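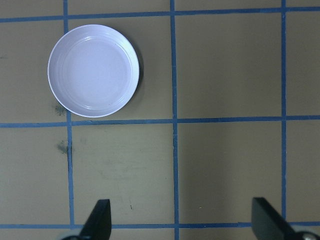

4.2 Setting the portion weight

Before you start, place the Pletero kitchen scale on a level counter and let it stand for 2 minutes after switching on.

1. Press ON. Wait until the display shows 0.
2. Put an empty plate on the weighing platform.
3. Press TARE. The display returns to 0.
4. Hold SET until the portion weight blinks. The factory setting is 400 g.
5. Change the weight with the arrow keys, then press SET again to save it.
6. Add food slowly. The scale beeps once at the saved weight.

Note: The saved weight stays in memory when the batteries are changed. The tare value does not – repeat steps 2 and 3.

Caution: Do not leave heavy pans on the platform between uses. Do not rinse the scale under the faucet.

If the display shows Lo, replace both batteries. If it shows Err 12, take everything off the platform and start again from step 1.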